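29/04/2026

1/ Right, thread time. Head office has decided our packing site at Erkomville is "transitioning to assisted handling". I've worked the benches there long enough to have been transitioned a few times, so pour yourself a cuppa.

2/ The system is called Vornex. It's meant to learn picking and placing from us. We do the job with a hand-held gripper, it collects the movements, and down the track an arm on a stand does the same job without needing a smoko.

3/ The slide deck said 607 picks an hour. I asked whose picks. Small boxes, all the same size, all facing the same way, as you'd find in no carton that has ever come through our dock. The bloke presenting said that was "a phase two conversation".

4/ For comparison, the posted rate for a person on my bench is 116. That's with torn flaps, wrong labels, the odd leaking bottle and someone yelling for the tape gun. I'd love to see the 607 with the tape gun.

5/ I'm not anti-machine, before the replies start. The pallet wrapper is the best thing that ever happened to my lower back. We got that one in a fortnight, it did what it said on the side, and no one had to be called a "skills contributor".

6/ Which is my new title, by the way. Skills contributor. Same pay grade. I checked with payroll, then checked again in case they'd misheard.

7/ What changes when you do your job through a gripper: you lose your fingertips. I can tell a short-filled pouch by feel before it's off the bench. Through two plastic fingers I can't tell anything, so now short fills go through and get picked up at returns, and returns is flat out.

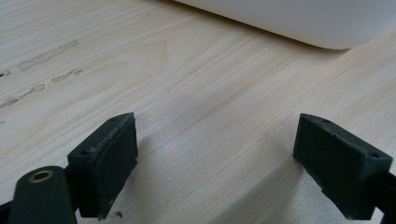 Bench view. Scuffs on the fingers, smudges on the timber, nothing in the grip.

8/ Look at the rims on those. The grip face and the edges are what you'd be worried about if you were budgeting for spares, and I've seen the budget. There's no line for spares. There's a line for "change champions".

9/ And somebody still has to wipe the bench down. Cleaning used to be in the end-of-shift allowance. It's been folded into "station readiness", which is the same wiping, off the clock if your line runs late. Small thing. It's always a small thing.

10/ The other change is talk. We used to work facing each other across the benches. Now the stations all point the same direction so people don't reach into each other's recordings. You can spend a whole shift looking at the back of someone's hi-vis.

11/ Training for all this was 18 minutes. Most of that was the login. I've had longer inductions for a microwave.

12/ I did ask the obvious question at the toolbox meeting: once it's learnt the job off us, what's our job? Answer was "higher-value tasks". I asked for one. They're going to come back to us in May.

13/ A mate at the Groler warehouse across the highway had much the same rollout last year. Their higher-value task was standing beside the arm and un-jamming it. Same roster, fewer people on it, and every jam gets logged against whoever's standing there.

14/ The Mizuno depot did it differently, from what I hear. They kept the crew on, put the machine on the heavy cartons only, and let the packers decide what it didn't touch. Sounds sensible. I haven't seen it with my own eyes so I'm not going to sell it to you.

15/ What I'd want in writing before I contribute another skill: who owns the recordings, whether they can be used to set my rate, and whether the job cuts are decided yet. I put those three in an email. The reply thanked me for my engagement.

16/ Someone's asked if the thing works 100 per cent of the time when they demo it. Yep. So does my car when the mechanic drives it.

17/ Muting this for a bit, early start tomorrow. If you're on a site that's been through it, tell me what you got in the agreement, and the actual clause wording if you've got it handy. DMs are open if your boss is on here.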